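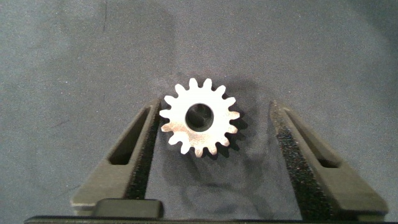 How to file a small claims case without a lawyer

Quick version of what I tell people at the Weremard legal help desk. Wiesława Głowacki asked me to type it up so she can stop drawing it on napkins. Rules change from state to state and sometimes county to county, so check your own court's website before you rely on any of this. Not legal advice for your exact case. Posted 16 September 2023.

Before you start

Ask yourself what you want. Money? Good, small claims is mostly for money. An order making your neighbor move the fence? Probably the wrong court. Divorce, custody, name change - wrong court, go to family or civil.

Check the dollar limit. Every state has one and they differ a lot. Over the limit, you can usually drop the extra and still file, but then it's gone for good. You don't get to come back for the rest.

Check the deadline too. Statute of limitations. Written contracts usually get longer than spoken ones, property damage is often its own number. If you're close, file first and polish later.

Step 1. Send a demand letter

Some courts require it. Do it anyway. One page. What happened, what you're owed, when you want it, what you'll do if you don't get it. Keep the insults out. The judge may end up reading it.

Something like:

"On the date we agreed, I paid you $300 as a deposit for repair work. The work was not done. Please return the full $300 within 30 days of this letter. If I do not receive it by then, I will file in small claims court."

Sign it, date it, copy it. Mail it some way you get proof of. Email as well if you two normally email.

Step 2. Get the name right

Biggest mistake we see at the desk. People sue the sign on the door. Say the shop is called Flidasen but the company behind it is registered as Braltar LLC. Sue "Flidasen" alone and you may win a judgment you can't collect on.

Look up the business on the secretary of state's website. Free search in most states. You want:

The exact legal name, with the LLC or Inc.
The registered agent and that person's address
Whether it's still active

If it's one person doing business under a trade name, write it like "Ana Czarnecka, doing business as Czarnecka Tile" or however your form asks. Landlords are the same problem - the name on your lease might be a manager and not the owner. Look at county property records. When in doubt name both, most clerks will tell you how to list two defendants. They can't tell you who to sue though.

Step 3. Pick the right courthouse

Usually where the defendant lives or does business, or where the thing happened. Consumer contracts sometimes have there own rule. File in the wrong place and the case gets moved or tossed, and you may be out the fee.

Step 4. Fill out the form

It's called a complaint, a statement of claim, a plaintiff's claim. Same idea. Get it from your court's site, not a random forms website that wants a credit card.

The box for "why does the defendant owe you money" is small. Use it like this:

Date
What was agreed or what happened
What went wrong
The amount and how you got to it

Don't tell the whole story. Three or four sentences. Save the rest for the hearing. Add your filing fee and service costs to what you ask for if the form has a line for it, winners often get those back.

Can't pay the fee? Ask for a fee waiver form BEFORE you pay. If you get public benefits there's a decent chance you qualify.

Step 5. File it

In person, by mail, or online depending on the court. In person, bring the original and 3 copies. Get everything stamped. Write your case number on the inside of your folder, on your phone, everywhere. You will be asked for it every single time you call.

Step 6. Serve the other side

The defendant has to get official notice. You can't just text them a picture of it. And in most places you can't hand it over yourself either.

Usual choices: sheriff, a private process server, certified mail through the clerk, or an adult who isn't part of the case. Depends on the state. Whoever does it fills out a proof of service and that has to be filed before the hearing. No proof of service, no hearing. They'll reset your date and you took the morning off work for nothing.

Watch the service deadline, it's counted back from the court date. A November hearing might mean papers served in October. Do the math the day you file.

Step 7. Get your evidence together

Print it. Judges don't want to scroll through your phone, and some courtrooms won't let you have it out. Three sets - you, judge, other side.

Contract, lease, invoice, estimate
Receipts and bank records
Texts and emails, with dates and names showing
Photos, with the date written on the back
A written repair estimate if somthing was damaged

Put it in date order. Number the pages. A witness who saw it is much better than a letter from a witness. If they won't come, ask the clerk about a subpoena.

Step 8. The hearing

Get there early. Security lines are slow. If the hearing is at 9, don't be parking at 9.

You go first, as plaintiff. Start with the amount and the reason: "I'm asking for $300, the deposit for work that was never done." Then the story in order. Talk to the judge, not to the other person, even when they say something wild. Write it down and wait your turn.

You may be sent to the hallway to try and settle first, or to a mediator. Worth trying. If you do settle get it in writing with payment dates, and ask what happens to the case if they skip a payment.

Other side doesn't show? You might get a default judgment but you still have to prove the amount. Have your papers ready.

Step 9. After

The decision may come on the spot or in the mail. If you lose, read the notice right away, appeal deadlines are short and in some states the plaintiff can't appeal at all.

If you win, the court doesn't collect for you. Write the other side, give them a date and an address to pay. No payment - go back to the clerk and ask about wage garnishment, a bank levy, or a lien. More forms, more fees, though a lot of those get added to what you're owed. Once you've been paid in full, file the satisfaction of judgment. People forget that one and it can come back on you.

Bring your stamped copies if you come see us at the desk.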